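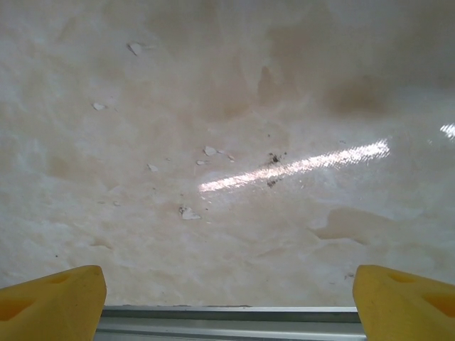

# Why do stains have edges?

Have you ever spilled a little tea and forgotten to wipe it? When you come back, you find a brown mark. Look at it closely. Very often the middle is pale and the edge is dark, like somebody drew around it with a thin pencil.

Nobody drew it. The water did it!

## A small trip to the edge

Tea looks like one thing, but it is water with many tiny bits of color in it. The bits are so small that you cannot see them one by one.

When a drop lies on a flat surface, it dries fastest at its edge, where it is very thin. More water moves out from the middle to fill the place of the water that left. This moving water carries the bits of color with it. The water goes up into the air, but the bits cannot fly. They stay at the edge, and more and more of them arrive. Scientists call this the **coffee ring effect**.

Not every stain has a clear line. Some fade away slowly on all sides, like a small cloud. This can happen when the liquid soaks into the material and spreads before it dries. On one old surface you may find both kinds, a soft one and a wavy one.

## And what are flakes?

Paint and plaster can also change with time. Paint is like a thin skin. If water comes behind it, the skin can lose its grip. It lifts a little, then it cracks, and small chips fall off.

Please do not pick at old chips or put them near your mouth. Very old paint can contain lead, a metal that is bad for the body. Tell a grown-up, and wash your hands if you touched it.

## Make your own stain

You need:

- a white plate
- cold tea or cold coffee
- a teaspoon
- a paper towel

1. Put one small drop on the plate.
2. Put a bigger drop next to it, but do not let them touch.
3. Put a third drop on the paper towel.
4. Leave everything until tomorrow – no touching!

Which drop on the plate has the darker edge? Does the drop on the paper look the same as the others? Draw all 3 in your notebook and write one sentence under each.

In July my pupil Jabari Lukumay tried it with beet juice, and his plate had a very nice pink ring. You can try other juices too, but ask first, as beet juice does not wash out of a shirt easily.

## Words to know

**Residue** – what stays behind when a liquid dries.

**Evaporate** – to change from a liquid into a gas and go into the air.

**Absorb** – to soak up, like a sponge does.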